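Wandunov Workshop Opens Up Plans for Tivel, a Hand-Held Gripper Built Between a Shared Bench and a Spare Hour at Home

For release in April

The members of Wandunov, a shared workshop with 29 paying members and one very busy laser cutter, are delighted to release the full build files for Tivel, a hand-held gripper that lets a person teach a robot arm how to handle laundry. The drawings, parts list, wiring notes and software are free to download, copy and change.

Tivel began as an evening project by Mortimer Greenberg, a retired sewing machine mechanic, and Gianni Cocco, who teaches night classes in electronics at the workshop. The two had built a small desktop arm called Urnia the winter before and wanted it to fold things. Urnia could pick up a wooden block all day long. Give it a sock and it was lost!

"Blocks stay put when you let go of them," said Greenberg. "A sweater has its own ideas. I spent most of my working life feeding cloth under a needle, and I still couldn't write down what my hands were doing. So we decided to stop writing it down and just do the job with the robot's fingers in our own hands."

The finished tool has the same kind of fingers as Urnia, mounted on a flat black body. The person holding it works through a pile of clothes at normal speed, and the recordings are used later to train the arm. The group has collected 3885 so far. After a check for blurred pictures and missed triggers, 3865 of them made it into the set released with the plans, which pleased everyone who had sat through the checking.

Most of the recordings were made in members' own homes, on beds, sofas and ironing boards. The workshop has good light and a big clean table, and an arm trained only there would know only that table. Bedrooms have patterned covers, mirrors, glass doors, and clothes stacked wherever there was room. Members have been generous with all of it.
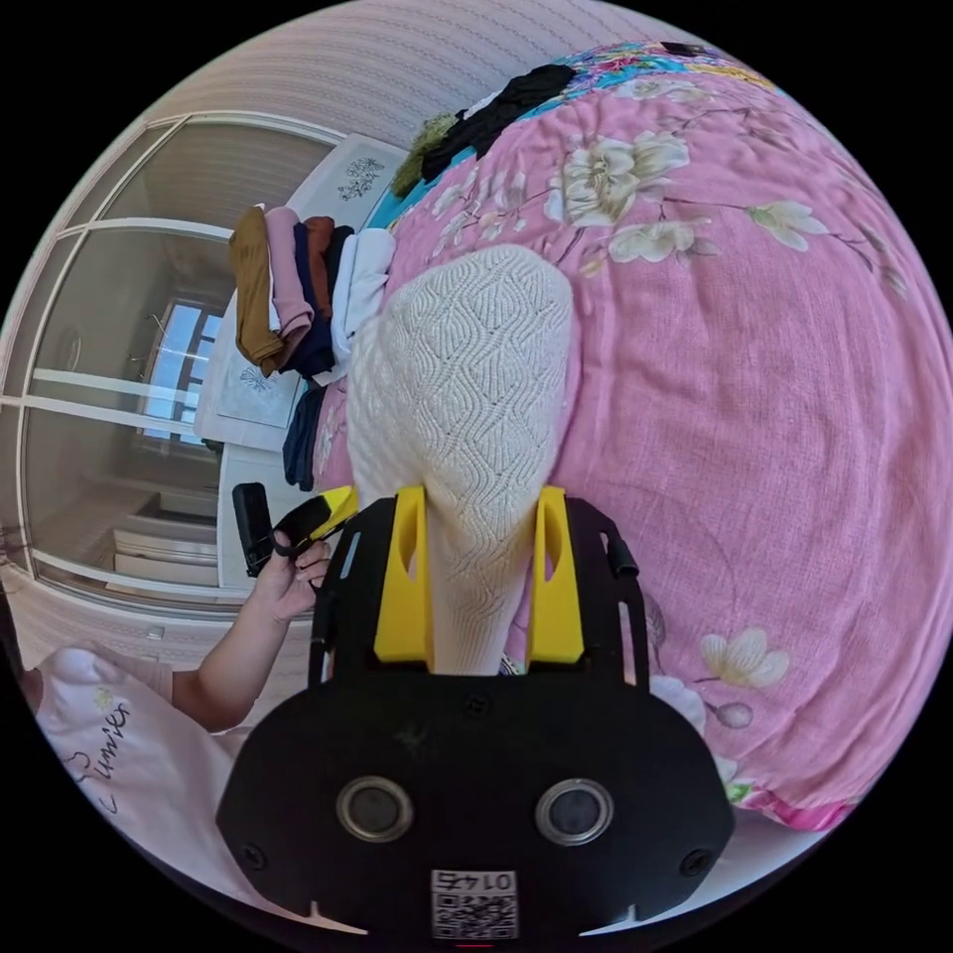

White textured knit held between Tivel's two yellow fingers, with a floral bedspread behind.

Knits turned out to be the favorite test material. They stretch, they bunch up, and the surface gives the fingers something to press against. Cocco went through several finger shapes before settling on the flat plates used now, each with a small oval opening near the tip. Early ones were narrow and rounded, and thick fabric kept rolling off the side.

"I printed the first pair in gray and we kept losing sight of them against dark clothes," said Cocco. "Yellow was the spool I had left over from a lamp. I'd pick it again, it's great! You can find the fingers in any picture right away, and so can the software."

The design is meant for people with ordinary tools. The body plate can be cut by laser or with a fine saw and some patience, and the side rails are held on with small screws from any hardware store. The fingers come off the printer flat and need only light sanding. Anyone who has put together a kit printer will be comfortable with the wiring, and the notes include a long section on mistakes the builders made themselves, among them a cable routed straight through the path of the trigger (twice).

Urnia's own progress is modest and the group is happy to say so. The arm can now pull a single item from a loose pile in most tries and lay it down more or less flat. It still grabs two pieces at once when the fabrics are thin, and sleeves remain a mystery to it. Folding is the next goal, starting with dish towels.

A second version of the tool is already on the bench. It will have a lighter body, a softer grip for smaller hands and fingers that can be swapped without taking out the rails. Kowalczyk, the hardware shop two doors down from the workshop, has set aside 50 packs of screws and bearings for local builders, available at the counter while they last.

Wandunov will hold an open build evening in April, starting at 7 p.m. Visitors can try the gripper, watch Urnia at work and start cutting their own parts. Bring a shirt, a towel or anything else that is hard to fold. Children are welcome with an adult, and there is no charge.

About Wandunov

Wandunov is a member-run workshop with benches for wood, metal, sewing and electronics. New members can join at any time of the year.

Contact: Gianni Cocco, electronics bench, Wandunov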